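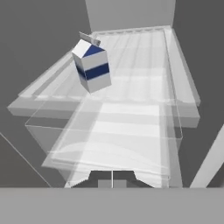

OK so I've had the Bakilana pick-and-place sim package for a month now and a few of you asked if it's worth paying for. Thread. It's long, sorry, I drank a lot of coffee.

Quick background: I do cell layouts for a small co-packer (dairy and juice mostly). We're looking at a bin unloading station and I wanted to try grasps in software before we bend any metal. I am not a sim person. I'm a "where does the cable tray go" person.

Pricing first, everybody always wants pricing. The single seat was 300 for the quarter. The version with the grasp scoring add-on was 700. I went cheap, then upgraded 4 days later like a chump.

Install took me an evening. Sharon Wanyama did hers over lunch, so draw your own conclusions about me. The license tool wants a restart and doesn't tell you. It just sits there with a spinner!

The thing I like most is the wrist view. You get the view from the gripper as its own window, with the gripper body right there along the bottom edge, so you know what your real wrist camera is going to lose. I've been burned by this on an actual machine and it was NOT a fun week.

My test part is a little gable-top milk carton, white with a navy stripe. It's in the starter library and it's super low detail, which I was snobby about for a day or two and then totally got over. You need the gable and the sealed fin on top and the rest can be plain.

See-through bins are in there too, and that's what sold me. Ours are clear plastic at work and every demo I've ever sat through uses a nice solid blue tote. In this one the walls and rims show through each other in layers and you have to squint to work out which edge is the near one. Welcome to my life!!

Gripes now.

You can leave a part hanging in mid-air over the bin and the sim won't say a word about it. There's a "settle" button, but it's in the physics menu, two levels down, and I went looking for it under "scene" like a normal person.

Shadows. In my default setup the light is flat and even and the carton doesn't drop a shadow on anything, so it's really hard to judge by eye how high it is above the floor of the bin. I ended up leaning on the position readout for everything. Detlef Stöcker told me there's a lighting preset that helps. I haven't found it. Detlef, please, a screenshot.

Everything is gray on gray on white. Bin, walls, floor, gripper. I wouldn't train any vision on it as it comes out of the box. For reach and clearance checks it's fine, and that's 90% of what I'm doing anyway.

The docs are OK until you get to custom grippers and then they turn into a list of parameter names. I wrote to support and got a reply the next morning from Paraskevi Konstantinidis, who sent me a working file with notes in it. Best support email I've had this year, no contest.

Compared with Clestano, which we tried back in March: Clestano looks way prettier and made my laptop sound like a hair dryer. Bakilana runs fine on the same laptop with 2 windows open. I never got far enough with Timix to have a fair opinion so please stop asking me about Timix, lol.

The grasp scoring add-on: it gives each approach a number and a color. I don't fully trust the number. It loves grabbing the carton by the top fin and I'd never do that with a full one on our line, the seal is the last thing I want to be yanking on. You can mask faces off though, and once I masked the fin the suggestions got a lot more sensible.

Would I pay again? Yes for the base seat. The add-on, maybe for one more quarter while we're still arguing about fingers vs suction. If you already know what gripper you're using, skip it.

Next I want to put a second carton in, leaning on the first one, up against the side wall. That's the pick that always gets us. Will add to this thread when I've got something.

Oh and for the person who asked, yes, you can import your own bin. Mine came in ten times too big the first time. Check your units.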